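Kids' Corner > Machines > How It's Looked After

Can a robot really fold paper?

Apr 13, 2018
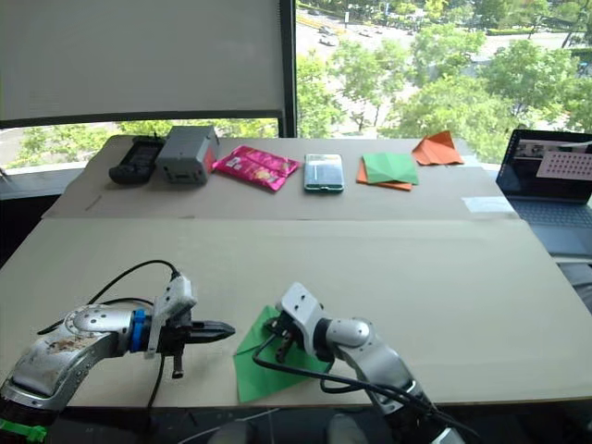
Two arms, two grippers and a sheet of green origami paper on the table at Gadau.

People say robots like Poltar never get tired. Maybe so. But they do need an awful lot of looking after, so be careful when someone tells you a robot works "all by itself".

Before Poltar folds anything, a person has to set it up. It takes 30 minutes. First they check that the black cables can bend without getting caught. Next they look at the fingers of each gripper. Dirty fingers slip on paper. Then comes calibration, a long word for checking that the robot knows where its own hands are. If it is wrong by the width of a pencil line, the fold goes crooked.

The makers, Klinhom, say one check a week is enough. We are not so sure. In December the left gripper had to be put right six times!

So who is doing the work, the robot or the person with the screwdriver? Ask that next time you see a clever robot video.

Tagged: robots, paper, fixing things
7 comments | 1253 shares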